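Subject: Re: [breakroom] Juicer on the white table, cleaning and parts
Date: 2 Jul 2021
List: breakroom, Robichaud building

On the June thread, the second floor desk wrote:

> Can somebody post what is supposed to happen with the juicer
> at the end of the day? I used it twice last week and both
> times the tray was sticky before I started. I rinsed the jug
> and wiped the outside, but I don't know if the metal parts
> come off or if they can go in the dishwasher. Also, is it
> staying on the white table or going back to the counter by
> the sink?

It is staying on the white table. The counter by the sink is too narrow once the dish rack is out, and the outlet there trips when the kettle is on.

For cleaning, please do the following after the last use of the day:

Unplug it first. Take the orange container off the top and empty it. Wash it by hand with dish soap. Do not put it in the dishwasher, as the last one we had came out warped and would not sit flat again.

Wash the clear jug by hand too. Pulp collects in the ribs on the sides, and a sponge slides right over it. There is a bottle brush in the drawer under the microwave. Let the jug dry upside down on the rack.

The silver collar between the top and the jug only needs a damp cloth. Please leave the green scouring pads alone for this. They scratch brushed metal, and you can't get the scratches out.

The stainless tray at the bottom is what people skip. Juice runs under the drip grate and dries there. Pour a cup of warm water with a little vinegar over the grate, wait 8 minutes, and wipe it out. Get into the rounded corners and under the rim.

On supplies, I put in an order with Zerkby for 2 bottle brushes and a pack of cloths. The total was around 13 dollars and it came out of the coffee money. If you need to look it up, the order number is 2054. The Carkano soap we have been using is fine, and there is a full bottle under the sink.

The Trekar office asked if they can use the juicer on Fridays. I said yes, as long as they bring their own oranges and leave it clean. If that is a problem for anyone, reply to the list and we can work out another day.

One more thing about the jug. Put it back all the way on the tray, directly over the grate, before you set anything on top. 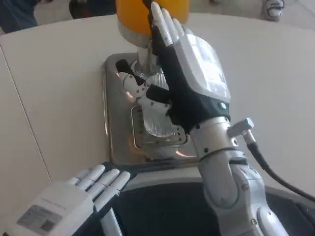 If you find the brush missing from the drawer, check the dish rack before you ask for a new one. Leftover juice goes in the fridge door with the date on it, and anything still there after the weekend gets poured out on Monday morning.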